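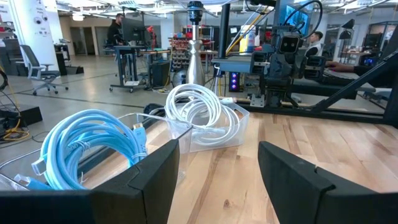
Coiled cables, one light blue and one white, in clear bins

Bostaler Live Lounge Pass — my pick for gig nights

Right, so I get asked about this one more than anything else on the page, and I've been meaning to write it up properly. The Lounge Pass is the upgrade you buy on top of your ordinary concert ticket at the Bostaler, and I've used it for 5 shows now (yes, I paid for all of them, and yes, my bank noticed).

What you get

Entry by the side door on Flellard Street
A reserved seat in the upstairs lounge before the show and in the interval
One drink, hot or cold, and a bowl of something salty
Cloakroom included
Use of the lounge loos, which I'd nearly pay for on their own

What you don't get is a better seat in the hall. People mix this up all the time! Your seat is whatever it says on your main ticket, and the pass won't move you any closer to the stage. If you want to be near the front, spend the money on that first and come back here afterwards.

The hall holds 1,802 when it's full, and the main bar does get very busy on those nights. I went to see Tkachuk there last winter without the pass and spent the whole interval in a queue, then had to gulp down half a lager before the second set. With the pass I've sat down each time, in a proper chair, and put my coat somewhere other than under my feet.

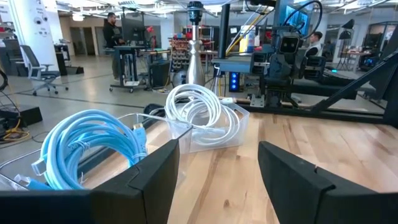 Bostaler, December

A few changes for the new season, which I've checked with Teresa Mendes at the box office. Doors for pass holders now open at 6 — it used to be later — and the lounge stays open until the end of the interval. It does not reopen after the encore, so collect your coat and bag on the way out from the cloakroom downstairs. The drink voucher is now printed on the pass itself, so please don't throw it away once you're in. I did. Teresa was very kind about it.

You can buy up to 2 passes with each booking. Bigger groups need to ring up, and it's worth doing early because the lounge is small and the popular dates go quickly. The Pundent shows in particular: they're playing three nights, and the last one had hardly any passes left when I looked. I've got mine for the opening night and I'm already fretting about what they'll leave off the set list.

Sizes and bits of paper

The pass comes by post or on your phone. I like the posted one, it's a nice thick card with the band's name on it and I keep them all in a drawer. If you've gone for the phone version, have it ready before you reach the door, as the signal on the stairs is hopeless. 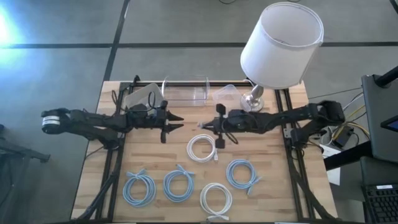
Tabletop with black rails around its edges

Swaps and refunds

If the concert moves to another date, your pass moves with it and you don't have to do anything. If it's called off altogether, the pass is refunded along with your ticket. You can't hand a pass back just because you've changed your mind, but you can give it to a friend as long as they've got a ticket for the same night.

Step-free access is by the lift on the left of the side door. Under-16s are welcome in the lounge with an adult and get a soft drink on the voucher.

Choose your date first, add your main ticket, and the Lounge Pass appears as an extra just before you pay.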